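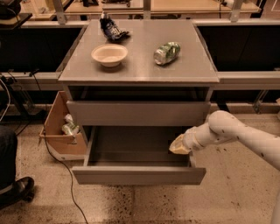
*Bottom drawer open, arm over it, and a can and a bowl waiting up top.*

I've been meaning to write up the drawer station for a while, mainly so I stop answering the same three emails. If you're only interested in the clever software side, skip to some other post, because this one is all about tape, screws and wiping things down!

So, the setup. It's a white arm on a post, a plain gray cabinet with two drawers, and a cardboard box on the floor next to it for cans. The job is tidying: pick things off the top, put them where they belong, open and close drawers along the way. We call it the Brerlow cell, after the street our first workshop was on, and it's my baby. I set it up in July and I've been fussing over it ever since.

The drawers are what give me the most grief. The fronts don't have handles, which looks very smart in a furniture catalog and is a real pain for a gripper. Ours is a wedge shape, so it has to get an edge behind the front and pull, or come in over the open drawer and push. Either way, if the cabinet has wandered even 2 mm since the last session, you hear it (a sort of dry squeak, I hate it). My first month I kept editing positions in the program to chase the cabinet around the floor. Don't do that. I now push the cabinet back onto its marks before I touch anything on the screen, and most of the "software bugs" went away.

My routine in the morning, before the coffee's even done:

- Cabinet back on its marks, checked with a steel ruler on both front corners.
- Both drawers opened all the way by hand, twice, feeling for grit in the runners.
- Gripper wiped with a damp cloth, then a dry one. Crushed cans leave sticky stuff on everything.
- Any cable on the floor traced from end to end so it isn't under a drawer's path.
- Arm through its slow warm-up moves with my hand near the stop button.

The runners get a proper cleaning every 2,000 pulls. Naveen Uniyal wrote me a little counter for it, and it sends me a message that just says "drawers" with no punctuation. Cleaning takes me 40 minutes if I don't lose a screw. I use a dry brush and then the tiniest bit of silicone grease, and I mean tiny, since the first time I overdid it and the drawer rolled open all by itself whenever somebody leaned on the cabinet.

The gripper is held on with 8 screws and I put a paint line across each one, so a loose one shows up right away. Elias Awwad taught me that at my old job at Solanki, and I've been doing it on everything since, including my bike.

Still on my list: a better bowl (a shallow one is harder to pick up than you'd think, the rim wants to tip), and some kind of stop for the bottom drawer, so a hard pull doesn't drag the whole cabinet forward. I have a strip of rubber matting at home that I want to try under the feet first. If you've fixed that one on your own setup, leave me a comment, I'd love to hear what you used.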